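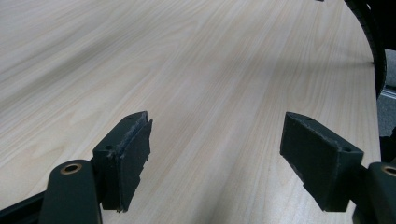
Pale wood grain on a tabletop with a rounded end.

Week 10: how people pick a seat at a meeting

Okay, last week we did classrooms, so today it's tables. My favorite reading on this is the Kuo chapter (the short one, pages 70 to 113), and please read it before section with Chun-hung Pan. Kuo's claim is simple: folks at the head of a table talk more, and everyone else looks at them more. Round off the ends and the effect gets weaker, but it doesn't go away!
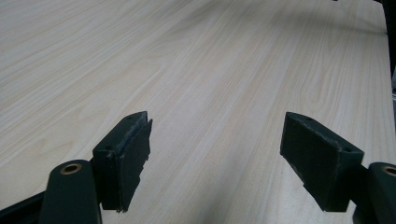
I used to doubt that second part. Then I sat in on planning meetings at Prinatow in October and kept a tally of who spoke first - the end seats won nearly every time, even when the boss sat in the middle. Yae Morikawa thinks that's just habit, and we argue over it a lot.

For your field notes, sit through one meeting of at least 20 minutes. Draw the table first, then mark who talks to whom. Arrows are fine, messy is fine.
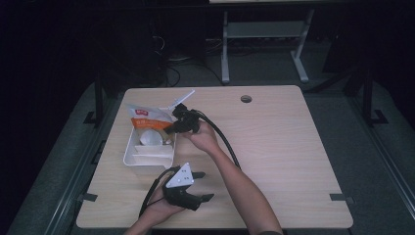 A tabletop with a divided tray, a snack bag and a small white cup.

Notes are due December 19, 2024, on paper please.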